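Money and Markets for Young Readers
What Is a Share, and Why Does Its Price Change?
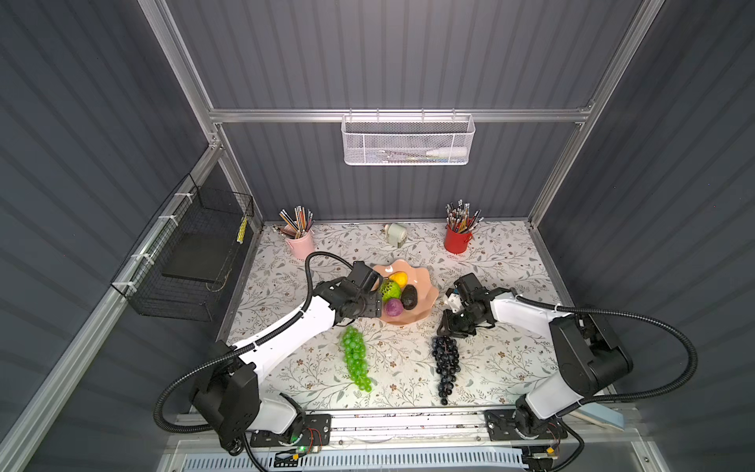 Grapes and a pink fruit bowl on a flowered cloth.

Published 2021-10-07
Reading level: ages 9 to 12

Many companies are owned by more than one person. Ownership of such a company is divided into small, equal parts. Each part is called a share, and a person who owns one is called a shareholder.

How does it work?
Suppose a juice company in the town of Widdale wants to build a second shop. The company needs money for the building. It offers shares for sale at 10 dollars each. A family that buys four shares pays 40 dollars and now owns a very small part of the company. The company does not have to pay this money back, as it would with a loan.

Where are shares bought and sold?
Shares are traded in a stock market. Long ago, buyers and sellers met in a large hall and called out their prices. Today most trading is done by computer.

Why do prices go up and down?
A price depends on what buyers are willing to pay and what sellers are willing to accept. If the juice company does well, more people may want its shares, and the price may rise. If a cold May keeps customers away, some shareholders may decide to sell, and the price may fall. A share bought for 10 dollars could later be worth 12 dollars, or only 7. It could also lose all of its value.

What is a dividend?
Some companies share part of their profit with their shareholders. This payment is called a dividend. A company may also choose to keep the money and use it to grow.

Words to know
Profit: the money left after a company has paid its costs.
Loan: money that must be paid back.
Investor: a person who uses money to try to earn more money over time.

Try it at home
With an adult, choose one company from the business news. Write down its share price each day for 30 days and draw a line graph of the results.

Text by Ikechukwu Eze, Robles Learning Library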